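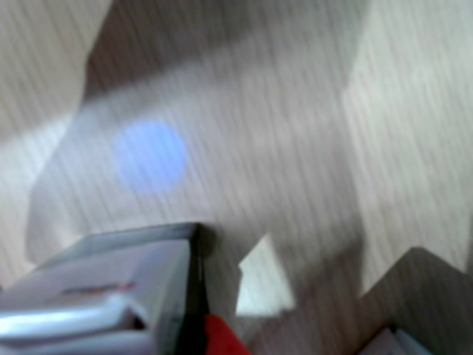 3.2 Survey Sites and Sampling

The household survey covered two towns, Hedthorpe and Drivport. Both lie on the same rail line and have a similar mix of detached houses, row houses and low apartment blocks. Hedthorpe moved to a pay-by-weight trash system in the year before the survey. Drivport kept its flat annual fee, which is billed together with water. The two towns otherwise share a landfill, a hauling contractor and a list of accepted recyclables, and this makes the comparison simpler than it would be for most pairs of towns in the region.

Addresses were drawn from the utility billing lists. We mailed 600 survey forms, split evenly between the towns, and sent one reminder card to addresses that had not replied by the end of September. In total 308 usable forms came back. Forms were treated as unusable if the page on household size was left blank, since all of the waste measures are reported per person. Apartment blocks with a shared dumpster were left out in both towns, as residents there do not pay by weight and their trash cannot be matched to a single household.

The form asked how food scraps, yard waste, paper and bulky items were usually handled. It also asked whether the household had a compost bin, how often the trash can was put out for collection, and whether anyone in the home had taken trash to a workplace or a relative's house in the past month. The last item was worded with care after the pilot in Gethin, where several people skipped it or wrote in the margin that it was none of our business. In the final version it followed a question on sharing cans with neighbors and drew fewer blanks.

3.3 Weighing of Kitchen Waste

Self-reports of food waste tend to run low. To check the survey answers, a smaller group of households kept a kitchen log. Each household received a lidded pail, a flat scale and a pad of log sheets. They were asked to weigh the pail every evening before emptying it and to write down the weight, the number of people who had eaten at home, and whether the scraps went to the trash, to compost or to an animal.

The scales were sold under the Likari name and read to the nearest gram. We checked each one against a set of brass weights before it went out and again when it came back. Participants were told to place the scale on a hard, level surface such as a table or counter, and to leave it in the same spot for the length of the study.

Figure 2. Wood-grain tabletop surface.

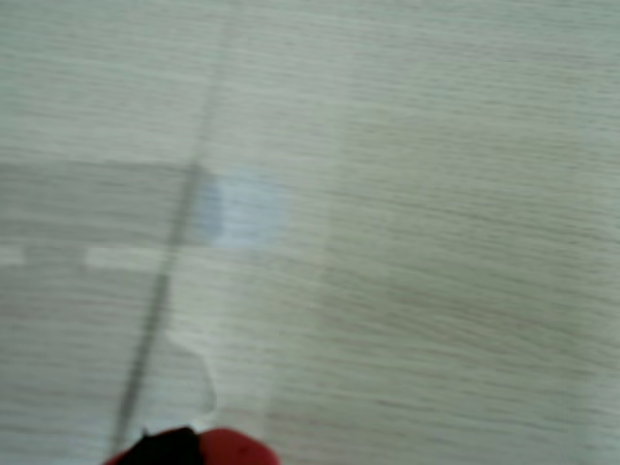 Entries were checked for gaps at the end of each week by telephone. When a household missed one evening and then recorded a combined weight, the weight was divided evenly over the two days. When it missed more than one evening in a row, the days were dropped. We did not try to fill them in from the household's average, because missed days were more common when the family had been away or had guests, and on both kinds of days the true amount was likely to be far from the usual one.

Coffee grounds posed a problem we had not planned for. Some participants weighed them wet, straight from the filter, while others let them drain in the sink first. The difference could be large compared with a light day's scraps. After the first week we asked everyone to leave grounds out of the pail and tick a box on the sheet instead. Weights from the first week are therefore not used in the analysis, although we kept the notes on where the scraps had gone.

The mean daily weight in the Drivport group was 517 grams per household. This figure includes peels, bones and shells as well as food that could have been eaten, and the log sheets did not separate the two. Drivport households that composted recorded heavier pails than those that did not. They also had more people at home for the evening meal, and once the weights were put on a per-person basis most of the gap closed. The Hedthorpe logs are taken up in Section 4, together with the collection weights supplied by the hauler.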